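Last updated: December

3. How visitors to Alevport picked their blogs

I should say first how this section came about, as it wasn't in the plan. Annick Joly and I had gone to Alevport to look at ferry timetables (a much duller paper, and one we may still write), and we kept meeting people in the harbour cafés with a travel blog open on their phones. They were walking where it told them to walk and ordering what it told them to order. By the second morning we'd dropped the ferries and started asking about the blogs instead!

We ended up with 19 blogs that visitors named to us, and I read every one of them from start to finish, comments and all. Nine were written by people living in the town. The others came from travellers who had stayed anywhere between a weekend and a whole summer, and they vary wildly. One is mostly soup. Another gives the harbour a single paragraph and then goes on at great length about the bus to Skitolitz, with a fare table I've since used myself.

We talked to 90 visitors in all, mostly near the ticket office, and I asked each of them the same opening question: how did you find the blog you're using? I'd expected search engines to come up over and over, and they did come up, but so did cousins, hostel noticeboards and a taxi driver who seems to have been recommending the same blog to every passenger he picked up. Annick thinks we should have interviewed him. I agree, and we tried, but he was always out on a fare.
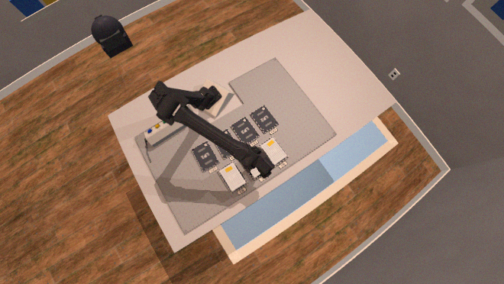

Figure 1. Simulated robot arm over a table with a grey mat.

What people wanted from a blog changed with how long they were staying. Day visitors asked for opening hours and somewhere to eat, and they were quite cross when either was out of date. People staying a week or more cared much less about that and talked about tone – whether the writer sounded like someone they'd get on with. One woman told me she'd chosen hers purely for the way the author complained about hills. I found this lovely and also very hard to code, and Atif Abbasi, who did the second round of coding, put it under "personality" while I had it under "practical advice" (they are steep hills). We left it under both.

Housing was the subject where locals and travellers parted company most. The resident bloggers write about damp, bin days and which streets are noisy after eleven at night. The travellers write about views. A few readers had worked this out for themselves and used two blogs side by side, one for the room and one for everything else, and I wish I'd asked more people about that.

We repeated a short version of the interviews in Magsi, where there are far fewer blogs to choose from and most visitors had simply read the one at the top of the list. They weren't any less happy with it, as far as we could tell, though our questions on satisfaction were clumsy and I'd word them differently now. The wording is in the appendix, along with the notes on Skitolitz, where it rained and we spoke to hardly anyone. Section 4 takes up the food posts, which needed more room than I could give them here.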